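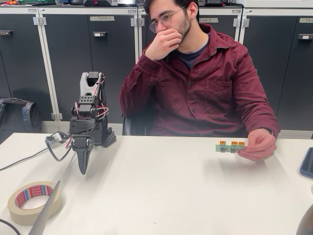 When a manufacturer stops making a connector, the products that use it carry on working for years. Somebody has to go on supplying the part, or decide what will replace it. At Josard, which holds discontinued components for makers of heating controls, door entry panels and laboratory instruments, that work falls to a stores manager who spent the first half of his career buying parts and the second half storing them. We spoke at the firm's main store in Cimness, and most of the conversation was about paperwork.

The store carries over 3,000 stock lines. Most are dull: relays, board connectors, displays, small transformers, membrane keypads. "People expect processors," he said. "Processors get noticed. A design team knows when its processor is going. What stops a production line is a header that costs 30 pence, and the drawing says it has to be that one."

Warning of a discontinuation arrives as a notice from the manufacturer, usually by way of a distributor. It gives a final order date and a final delivery date, and sometimes a suggested replacement. The gap between notice and final order may be generous or very short. In his experience the notice itself is seldom the problem.

"It goes to whoever set up the account. That may be a person who left before the product was launched. I have seen notices sitting unread in a shared mailbox for the whole of the order period. Then the customer rings us and asks why the part has gone."

Josard checks notices against customers' parts lists in a stock system called Hung, which was bought for warehouse control and has been extended piecemeal since. The matching is less automatic than he would like. One manufacturer's part number can have several forms, with suffixes for plating, packaging and country of assembly. A notice may withdraw the tin-plated version and leave the gold-plated one in production. It may withdraw only the reel and keep the tube. Each case is read by a person before a customer is told anything.

"The suffix is where mistakes are made," he said. "Someone reads the first eight characters, sees a match and places an order. The parts arrive and the pins are a different length."
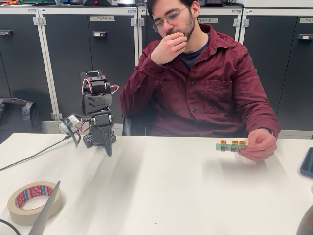
What is a last-time buy, in practice?

"It's the final order you place before the part goes out of production, sized to cover everything you'll need from then on. That includes new builds, repairs, and the ones that get dropped, bent or lost. You make the estimate once and you live with it."

The sizing is where he thinks most firms go wrong, in both directions. He described the usual method as taking last year's consumption, multiplying by the years of support promised and adding a margin. It takes no account of how failures are spread over the life of a product. Returns are low in the middle years and climb later, at just the time when new production has stopped and the remaining stock is the only stock.

He gave the case of the Wovia, a wall-mounted heating controller whose maker has used the store for several years. The order for its display was set at 2,000 pieces, worked out from production needs with an allowance for warranty returns. The display outlived its estimate. The relay beside it did not, and replacing the relay meant taking the display off, a job in which the flexible tail was easily torn. Demand for displays was being driven by a fault in another part.

"Nothing in the display's own figures would have told you that," he said. "You had to ask the people on the repair bench what they broke on the way in."

The repair procedure was rewritten and the loss rate fell. He now asks every customer for bench scrap figures before he will comment on an order quantity. Many have never collected them.

Storage is the other half of the job, and the half he finds easier to describe. Components are kept sealed, with desiccant and a humidity card in each bag where the maker calls for it. Temperature is logged. Plastic housings are kept out of daylight — there are no windows in the long-term bays — and rubber parts are held apart from everything else, as some compounds give off vapours that tarnish contacts.

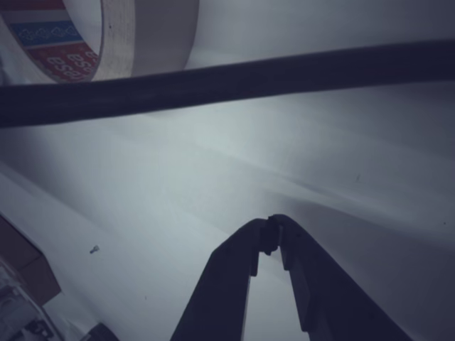 Labels caused more trouble in the early years than damp did. Adhesive on the cheaper ones dried out and the label fell into the bottom of the bin, leaving a bag of parts with no identity. Marker pen faded. Bags held shut with ordinary adhesive tape were worse, as the glue crept and picked up dust. The rule is now a printed label inside the bag and a second outside, both showing the date of sealing and the batch.

"If we can't say what batch a part came from, we treat it as scrap," he said. "That sounds wasteful. But if there's a fault in the field, the customer needs to know which units to call back. An untraced part makes that list useless."

Solderability is checked by sample. Tin finishes oxidise with age, and a terminal that looks sound may not take solder evenly. Samples are drawn from each long-held line every 3 years and tested before the remainder is released again. Lines that fail can sometimes be re-tinned by an outside firm. He prefers to avoid it. The process adds heat, and housings near the end of their storage life do not always tolerate it.

I asked about the open market, where scarce parts are offered by traders with no link to the manufacturer. He uses it when a customer insists, and has every lot inspected. Remarked parts are common enough that he keeps a drawer of them for training. The signs he looks for are sanded surfaces, date codes later than the end of production, and mixed lots in a single tube.

"A price that's too low is a sign. A price that's very high isn't proof of anything."

Asked what he would change, he returned to design. He would like a second source written on the drawing for every connector, tested and approved while the product is still in development. The cost at that stage is a few days of work. Later it means a new board layout, another round of safety approval and a revised manual.

"We'd sell less storage," he said. "I could use the shelves." The long-term bays are full, and a further run of racking is due to go in at Cimness in November.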